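Duvus-Werkstattkurs Haushalt
Skript zur Einheit 4: Verpackungen auspacken, zerlegen, trennen

So, willkommen zurück! Letztes Mal ging es um Gläser und Dosen, heute kommt der Teil, bei dem in meinem eigenen Haushalt am meisten schiefläuft: die kleinen Verpackungen. Also das, was übrig bleibt, wenn man Batterien, eine Glühbirne oder ein Ladekabel gekauft hat. Ich habe mir für diese Einheit einen Sonntag lang alles aufgehoben, was bei mir so anfiel, und war selbst überrascht, wie viel das war (und wie viel davon ich früher einfach zusammengeknüllt in eine Tonne gesteckt hätte).

Zeitplan
Wir arbeiten 30 Minuten am Tisch und reden danach 40 Minuten darüber. Bitte zu zweit, also immer 2 Leute pro Tisch.

Was ihr braucht
Eine große, freie Fläche. Eine Schere. Behälter für Papier, für Kunststoff und für den Rest. Wer im Raum Amgate sitzt, findet die Behälter unter dem Fenster, die anderen holen sie sich bitte vorne bei mir ab.

Zum Blister
Die Blisterverpackung ist mein Lieblingsärgernis. Vorne eine Haube aus Kunststoff, hinten eine bedruckte Karte, und beides klebt oder ist verschweißt. Reißt nicht mit den Fingern daran herum — die Kanten sind scharf, ich spreche da aus Erfahrung! Lieber mit der Schere an einer Seite aufschneiden und dann die Karte von hinten abziehen. Meistens geht das in einem Stück. Wenn Papierfasern am Kunststoff hängen bleiben, ist das nicht schlimm, ihr müsst da nichts abkratzen.

Zur Faltschachtel
Schachteln öffnet man an der Lasche, das wissen alle, und trotzdem reißen wir sie auf. Zum Sammeln ist das völlig egal, aber wer die Schachtel noch mal benutzen oder etwas zurückschicken will, ärgert sich später. Danach flach drücken. Eine aufgestellte Schachtel braucht in der Papiertonne unverschämt viel Platz.

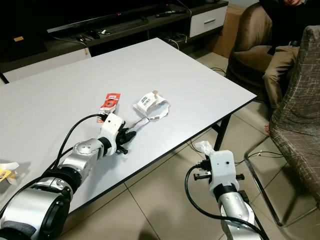

Abb. 1: Roter Blister, aufgerissener weißer Karton, Papierstreifen und zerknüllte Klarsichtfolie.

Zur Folie
Dünne Klarsichtfolie wird gern vergessen, weil sie so leicht ist und in der Schachtel stecken bleibt. Bitte jede Schachtel einmal ausschütteln, bevor sie zum Papier kommt. Folie nicht in andere Verpackungen stopfen, immer einzeln in den Behälter.

Und die Papierstreifen? Kommen zum Papier, solange sie nicht beschichtet sind. Mein Test: einreißen. Zieht sich an der Risskante ein dünner Film mit, dann legt ihr den Streifen erst mal zur Seite und wir schauen ihn gemeinsam an.

Aufgabe bis zur nächsten Einheit
Sammelt zu Hause eure kleinen Verpackungen und schreibt auf, bei welchen ihr unsicher wart. Die Liste bringt ihr mit in den Raum Bovov, dort haben wir mehr Platz zum Ausbreiten.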